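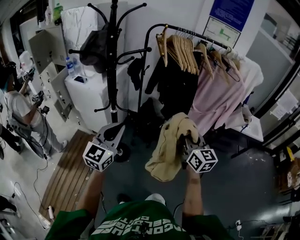 Black coat stand and a rack with light wooden hangers.

Home | Forums | Range and Charging | Tires | Members | Search

Consumption up after tire change, Feltano wagon

ohmslaw_wagon
2018-05-25
Replaced the original tires with a set of Akero all-seasons, same size and load index. Before the change, the trip computer showed 338 Wh/mi on my regular run to Fleury and back. The first run after it showed 443. Distance is 162 miles round trip, mostly highway, cruise set at the same speed. Pressures were set cold to the door placard. Is that a believable penalty for a tire change, or should I be looking for a dragging brake?

deadband
Not believable from rolling resistance alone. Tires account for perhaps a quarter of the load at highway speed and aero drag is most of the rest. To get a 31 percent increase in total consumption you would need rolling resistance to more than double. Check the wind for that day first.

ohmslaw_wagon
Wind was light in both directions. Temperature within a few degrees of the earlier runs. Climate control off for most of it.

torque_spec
I disagree that tires can be ruled out. Original equipment tires on this car are a low-rolling-resistance compound and they were worn when they came off. New all-seasons have full tread depth and more squirm. I lost a good part of my range when I went to a different brand, and it came back slowly over the first couple of months.

deadband
A good part is fine. A third of total consumption is a different claim. Worn to new on an efficient tire might cost 5 to 10 percent. Also, a new tire has a larger rolling circumference, so the odometer under-reads compared with the worn set. That raises the displayed Wh/mi slightly even if the energy per real mile is unchanged.

split_phase
Do you have energy figures from the wall? The trip computer only counts what leaves the pack. I have a Handia charger that logs each session, and I trust it more than the dash for before and after comparisons, as long as you start and finish at the same state of charge.

ohmslaw_wagon
Same charger here. The log agrees with the dash once I allow for charging losses. 443 over 162 miles is just under 72 kWh, and the old figure would have been just under 55. So the extra energy is real.

torque_spec
Then get the alignment checked. Most shops set toe only if you pay for it. Excess toe scrubs all the time and you may not feel it with the wheel straight.

deadband
Agree on alignment. Before you book it, drive 15 minutes using the friction brakes as little as possible, then read all four rotors with an infrared thermometer. One much hotter than its partner on the same axle means a sticking caliper or a parking brake that is not releasing.

ohmslaw_wagon
Left rear rotor is well above the right rear. Fronts match each other. I suspect the parking brake actuator – the wheels were off for the tire change and I do not know whether the shop put it in service mode.

split_phase
They would have no reason to for a tire swap. Slide pins are more likely. Regen does most of the braking on these, so the rear calipers hardly move and the pins seize.

torque_spec
Pins or actuator, do the alignment anyway.

ohmslaw_wagon
Caliper comes off this weekend. Will post the next Fleury run with the same cruise setting.

Comments (2)

kwh_ledger: Same symptom on mine in June of last year. One lower slide pin was dry and corroded. Cleaned it, used silicone brake grease, consumption went back to normal.

flatspot: Still think 338 is high for a wagon on stock tires. Was the roof rack on?

Related threads
Feltano rear caliper slide pin service
Akero all-seasons: noise and wear reports
Exporting session logs from a Handia charger
Placard pressure or higher for highway use
Parking brake service mode, step by step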